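December 27, 2025
Posted by Roswitha Pfister

Driver board, Kivano linear fixture, second build. Continuing from the November entry. The open item was the output ripple at low dim levels, which Urmas saw on two boards out of the first lot and I could not reproduce until I swapped the bench supply.

Setup same as before. Board on the isolated bench, electronic load replaced by the real LED string, current probe on the positive lead, scope bandwidth limit on. String current at full output reads 202 mA, inside the window. Dimmed to 20 percent the ripple comes up and there is a visible beat on the trace that drifts slowly. It goes away if the dimming input is tied to a clean DC level, so the converter itself is fine and the problem comes in on the control line.

Tried a larger cap on the dim input first. It helps, but the fade gets sluggish and Hòa will not accept that for the Ulla version, where the fade curve is part of the spec. Put the original value back. Next tried moving the ground return for the dim circuit to the star point with a short wire, cutting the existing trace next to the connector. Beat is gone on both suspect boards. Checked a good board with the same mod and saw no change in either direction.

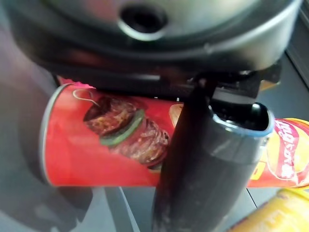

So the layout needs the return moved. Đức has the files open anyway for the creepage correction and can take both in one revision. I marked up the print and left it in the Faltine folder – the red line is the cut, the blue line is the new return. Do not use the older markup, it has the via in the wrong place and it would end up under the choke.

Thermal: ran one modded board in the closed housing at full output until the readings settled. Thermocouple on the switching FET shows a 40 K rise over ambient. The choke is a little cooler than that. No concern for the open fixture. For the Siliņa housing, which has no vents, I would like to see it repeated with the end caps fitted and the gasket in, not just taped.

Still open:
- Inrush. Not measured this time, the clamp probe is out for calibration.
- Flicker numbers at the lowest dim step. The photodiode head saturates at close range and I need the longer tube.
- Stock. Friederike's list shows 1,319 bare boards of the old revision. They can be reworked by hand with the cut and wire, but it is slow and I would only do it for the non-dimming variant if somebody decides to offer dimming on it later. Without dimming they can ship as they are.

Label on the two suspect boards now reads MOD A. Please leave them on the shelf over the scope, Urmas wants to run them on his own supply before we release the change.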